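Tommont Local Press Text Set

README and data card, release 4

Summary

The Tommont set is a collection of newspaper articles, staff boxes and correction notices from 40 local and regional papers, prepared for work on newsroom text: section labeling, byline parsing, detection of wire copy, and matching corrections to the articles they correct. The text is in English. Each record is one published item. Page layout is not preserved, apart from the page number and the column order.

Maintainer: Trinh Khúc
Last edited: Tue 9 June
Status: active, one release a year, normally in January

What is in the release

articles/ holds the article records, one file per paper. Files are line-delimited JSON in UTF-8, with Unix line endings.

corrections/ holds correction notices. A notice is a separate record even when the paper printed several under one heading. The field target_id points to the corrected article and is empty where no match was found.

mastheads/ holds the staff boxes, split into role and name pairs. Role names are kept as printed, so "night editor" and "editor, nights" are two different strings. A mapping to common roles is in mastheads/roles.tsv.

splits/ holds the lists of record IDs for train, dev and test. The splits are made by paper. No paper appears in more than one split.

tools/ holds the reader, the validator and the script that rebuilds the splits.

Record fields

id: string, stable across releases. IDs of withdrawn records are not reused.

paper: short code, listed in papers.tsv with the full title, place of publication and frequency.

issue_date: date on the front page. Weekend editions carry the date of the first day.

page: integer. Supplements restart at 1 and have the field supplement set to true.

section: one of news, politics, business, sport, culture, letters, notices, other.

byline_raw: the byline as printed, including titles and agency initials.

byline_parsed: list of names. Empty for unsigned items.

origin: staff, freelance, wire, reader, unknown. See the notes on labeling.

body: text of the item. Paragraph breaks are kept as a single newline. Hyphens at line ends are removed where the joined form occurs elsewhere in the same paper.

headline and subhead: as printed, with case unchanged.

Sources

The papers fall into two groups. The larger group comes from the Bridetley archive, which supplied text already keyed by issue and page. The smaller group was processed from bound volumes by the Zurkard scanning shop and then corrected by hand. Records from the second group have source set to scan. They contain more character errors than the rest, mostly in sports tables and in small-type notices.

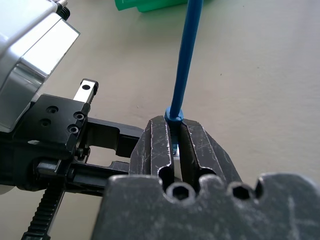
Blue rod with collar, held between the gripper fingers.

Display advertising was left out at the source. Classified advertising was left out by us, with the exception of public notices issued by towns and school districts. Comics, puzzles, weather panels and television listings are also absent. Photo captions are included only when they were supplied with the article text — in the scanned group this is almost never the case.

Labeling

Section labels were assigned from the printed section heading where there was one. Items on the front page have no heading and were labeled by two readers working separately. Where the readers disagreed, a third reader chose between the two labels. The third reader could not introduce a new one.

The origin label needs some care. Papers differ in how they mark wire copy, and a few stop marking it when a staff writer has added a local paragraph. The rule used in this release is as follows. If an agency is named anywhere in the byline or at the foot of the item, the label is wire. If a staff name and an agency are both present, the label is still wire and the field mixed is set to true. Freelance is used only when the paper says so, or when the name appears in that paper's printed list of contributors. Everything else signed is staff.

Letters are labeled reader. Names of letter writers have been replaced with a code that is constant within a paper, and street addresses have been cut. Names of journalists and editors are left as printed.

Agreement and checks

A sample of 700 records was labeled again from scratch before release. Section labels matched the released ones in 98 percent of the sample. The remaining mismatches were mostly between news and politics, in reports of town council meetings. We did not change the guidelines in response, as earlier releases used the same line between the two and users had asked for it to stay put.

The origin label was not measured in the same way. Treat it as a reading of what the paper printed and not as a record of who wrote the text.

Every release is run through tools/validate.py. It checks field types, date ranges, duplicate IDs and dangling target_id values. It does not look at the body text beyond checking that it is not empty.

Known issues

Two weekly papers changed their titles during the period covered. Both keep a single code, and papers.tsv gives the later title first.

Some long features were continued on another page and appear as two records. Where this was noticed, continued_from is set. Where it was not, the second half usually starts in lower case, which is a workable filter but will also catch some poems in the culture section.

Correction notices that refer to a picture or a headline, and not to the article itself, are matched to the article next to it. This was a mistake in the first release and has been kept for consistency. Set strict=True in the reader to drop them.

Byline parsing follows Western name order. Names printed family name first may be split wrongly. Single-word bylines, such as Ngô, are kept whole in byline_parsed.

Changes since release 3

Added mastheads/roles.tsv.

Replaced the old region field with place of publication in papers.tsv. Code that reads region will fail with a key error.

Rejoined hyphenated words in the scanned group using the per-paper word list. The previous release used one shared list and produced false joins in place names.

Removed one paper at the request of its publisher. Its IDs are listed in withdrawn.txt. Anyone holding a copy of an earlier release is asked to delete those records.

Use and limits

The set is meant for research on text from newsrooms. It is not a balanced picture of local news. Papers with a digital archive are better covered than those without, dailies outweigh weeklies by volume, and free papers are hardly present. Counts of topics or names over time should be made within a paper — comparing totals across papers will mostly show differences in page count.

The articles were checked by their papers to the usual standard of the trade and no further by us. Some were later corrected. The body field always holds the text as first printed, even where a matching notice exists in corrections/.

Access

The tools are open and may be reused with credit. The text is released for non-commercial research under a signed agreement, and the form is in the file access_form.txt. Send the signed form to the maintainer from an institutional address. Papers keep the rights to their own articles, and reprinting a full article requires permission from the paper concerned.

Reporting errors

Open an issue with the record ID, the field, the value found and the value expected. For text errors in the scanned group, give the printed line if you have it. Fixes go into the next release, and released files are not changed in place.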